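Éclair

An éclair is an oblong pastry made from choux dough, filled with cream and topped with icing. The dough is piped in a straight line, baked until crisp on the outside and hollow inside, then cooled before filling. The most common fillings are vanilla, coffee or chocolate pastry cream, and the top is usually covered with fondant icing or a chocolate glaze of a matching flavor.

Name

The word is French and means "flash of lightning." The reason for the name is not settled. One explanation is that the pastry is eaten quickly, and another points to the shine of the icing. Before the present name became usual, a similar pastry was sold in France as pain à la duchesse or petite duchesse.

History

The éclair took its present form in France in the nineteenth century. Choux dough itself is older, and cooks had used it for small buns and fritters for a long time. English-language recipes for éclairs began to appear in the second half of the nineteenth century, and the pastry later became a standard item in bakeries across Europe and North America.

Preparation

Choux dough is made by heating water or milk with butter and salt, adding flour all at once, and stirring over the heat until the mixture pulls away from the sides of the pot. Eggs are beaten in after the paste has cooled a little. The dough contains no yeast or baking powder. Steam from the water and eggs pushes it up in the oven and leaves the hollow center.

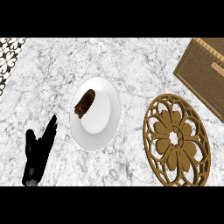
An elongated chocolate pastry on a white plate.

Most bakers pipe the dough through a wide tip. A fine star tip leaves shallow ridges that help the shell expand evenly, while a plain tip is more likely to give cracks along the sides. Shells that are taken out too early tend to collapse as they cool. The filling is piped in through small holes in the base or the ends, or the shell is split lengthwise – the second method is more usual in home kitchens.

Variations

In the United States, a long john is a bar-shaped doughnut with icing and sometimes a filling. It is made from yeast dough and fried, but some shops sell it as an éclair. Éclair cake is a no-bake dessert of graham crackers layered with vanilla pudding and whipped topping, finished with chocolate frosting and chilled until the crackers soften.

Savory éclairs filled with soft cheese, smoked fish or mushrooms are served as appetizers, usually in a smaller size.

Storage

Filled éclairs are kept in the refrigerator and are best on the day they are made, as the shell takes up moisture from the cream. Unfilled shells freeze well and can be crisped again in a hot oven for 3 or 4 minutes.

See also: Choux pastry, Cream puff, Profiterole, Religieuse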